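3.2 How people talk about the wood in their homes

We had expected the second round of interviews to be fairly short, and we were wrong about that in the nicest possible way. Of the 60 households that filled in the first survey, 53 agreed to sit down with us again, and most of them wanted to keep talking well after the tea had gone cold. The questions were simple ones (which wooden thing in your home would you miss most, how do you look after it, who taught you to do that), and we let people wander as far from them as they liked.

A good many wandered straight to the subject of color. In the older part of Grudaneo, where houses tend to stay with one family, people spoke about wood "turning" over the years, and they nearly always meant it fondly. A pale table that had gone the color of honey was a table that had been lived with. In the newer streets near the Plurico housing development the same change was more often a worry, something to be put off with blinds and cloths and a fresh coat of varnish every few springs. We come back to this difference in Section 4, where we try to work out how much of it is age of household and how much is simply what the neighbors do. Warm, golden-orange finishes with raised trim (Figure 3) drew strong feelings on both sides.
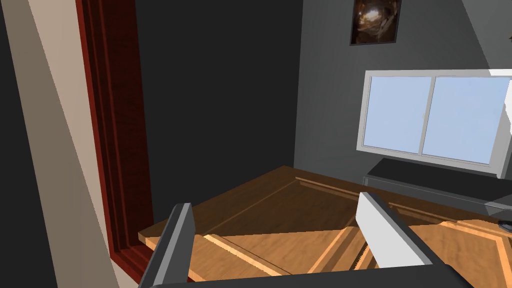

Figure 3. Wooden surface with a golden-orange finish, divided into lighter and darker panels by raised trim strips; computer-rendered view, with a gripper in the foreground.

Care habits were harder to sort than opinions. The survey had offered three answers, oil, wax and "nothing much," and 32 households had ticked the last of these quite cheerfully. Once we were in their kitchens, though, many of the same people told us about a soft rag kept in a certain drawer, or a dab of cooking oil before the holidays, or a grandmother's rule about never setting down a damp glass. They had not thought of any of this as care, and we should have worded the question better. For the follow-up in Ciobanu we plan to ask what people did last week and leave the word "maintenance" out of it altogether.

The interview notes come to a little over 300 pages, and we have kept people's own words wherever we could, even when two members of one household flatly disagreed about which of them did the polishing.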